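Fomberg Sorting Cell, Operator Guide
Section 4: Working a shift alongside the cell 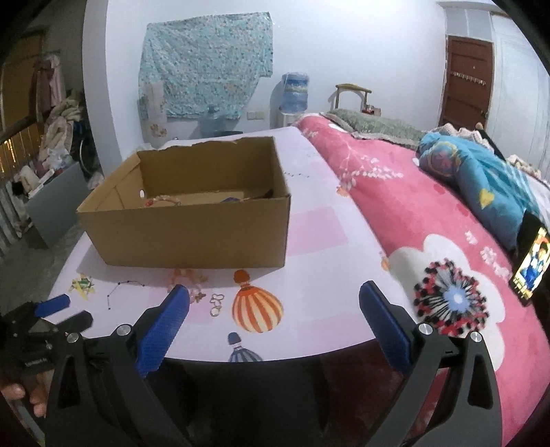
Since June, the first pass on mixed small goods at the Okley site has been done by the cell. Sorters who used to stand at the belt for a full shift now set up trays, clear rejects and record hand-held demonstrations for items the cell has not learned. This section covers those three jobs. For wiring and guarding, see Section 2.

4.1 Before you start

1. Check the shift board for your station and your role: tray, reject or demonstration. Roles change at the midday break.
2. Sign in at the Stoica panel with your own badge. The panel counts cycles against the station, and the count is not used for individual targets.
3. Look over both grip pads. Replace a pad if it is torn, shiny or lifting at a corner. Pads are changed as a pair.
4. Move each finger by hand through its full travel. It should not catch at the pivot screw.

CAUTION: Do not tighten a pivot screw on a powered gripper. Switch off at the station and hang your tag first.

4.2 Tray work

1. Take a tray from the Skonport rack and set it against the two stops.
2. Load no more than 41 pieces. The panel will reject a heavier tray, but it will not catch one that is overfilled with light goods.
3. Spread strings of beads and thin chains so they do not cross other pieces.
4. Press READY and step behind the yellow line.

Note: Paper scraps and loose tissue go in the bin beside the rack. The cell will try to pick them and will log each one as a failed grip.

4.3 Reject work

The cell sends a piece to the reject chute after three failed grips. Most rejects are small, flat or tangled. Sort them by hand into the numbered bins and enter the bin number at the panel. If you clear more than 21 rejects from one tray, tell the shift lead and hold the next tray.

You do not have to keep up with the cell. If the chute light turns amber, press HOLD and finish what is in front of you. A hold does not need a reason code.

4.4 Demonstration work

1. Take a hand-held gripper from the charging shelf and confirm that the status light is steady.
2. Pick each item the way you would expect the cell to pick it. Close slowly, lift, move, set down, open.
3. Keep your free hand away from the item until the fingers are open.
4. If you drop something, leave the recording running and pick it up again with the gripper.
5. Stop after 126 picks or when your hand is tired, whichever comes first.

Note: Demonstration time is paid at the sorter rate plus the training allowance. It counts as station time for breaks.

4.5 End of shift

Return the gripper to the shelf, wipe the pads with a dry cloth and sign out at the panel. Pads are due for replacement at 900 cycles even if they look sound. Spare pads are ordered on Friday, so write the station number on the order sheet before then.

For fault codes, go to Section 5.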